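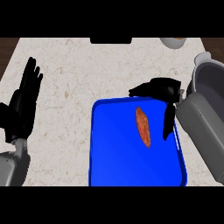
About Sultitz Garden Soils

We make compost, mulch and potting mixes for home gardeners, and we love doing it! Sultitz started with one heap behind a cut-flower farm on the Juvangate road, where the stalks and leaf trimmings had to go somewhere. The neighbours began turning up with buckets, then trailers, and before long we were growing fewer flowers and turning a lot more compost.

We now have 11 bays at the Juvangate yard, and everything is made on site from green waste, stable manure and straw. A batch takes six months from first pile to final sieve. In a cold winter it can take longer, and we let it.

Our most popular mix is Skirnine, a dark, crumbly blend for veggie beds (tomatoes go mad for it). Rawat is the coarser one, made for natives and anything else that hates wet feet. Both come in bags or by the trailer load, and you're welcome to stick your hands in before you buy.

We run a free composting morning each month from March to November, starting at 10 am. Bring a jar of your own soil and we'll have a look at its colour and texture with you. Kids are welcome, and so are dogs on leads.

Search this site Enter keyword Go

Comments

Picked up a load of Skirnine in September and the silverbeet is enormous. Thanks guys!

Do you deliver up the hill past the reservoir? Our driveway is pretty steep.

Loved the composting morning. My heap finally smells like dirt again.

Sultitz Garden Soils, 124 Juvangate Road | Contact us | © Sultitz. All rights reserved. | Back to top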